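3.2 Floor covering and test sites

Carpet wear was measured in 36 rooms of the Zendbridge building in June, before the summer cleaning. Pile height was read at seven points per room with a Kurkel gauge, and the mean was taken after dropping the highest and lowest values. Rooms with less than 80 percent of the floor open to foot traffic were left out of the main analysis and are treated in Section 5. 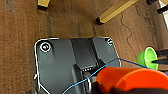 Figure 3. Brown carpet with mottled texture, with a dark gray metal plate resting on it.

Pile loss was greatest near doorways and fell off with distance, as in the model of Etim and Bashir. The fit was poor in corner rooms, where the walking paths are less regular. Repeat readings by a second operator differed by about 3 percent, and no correction was applied. Color change was scored separately on the Hitus scale.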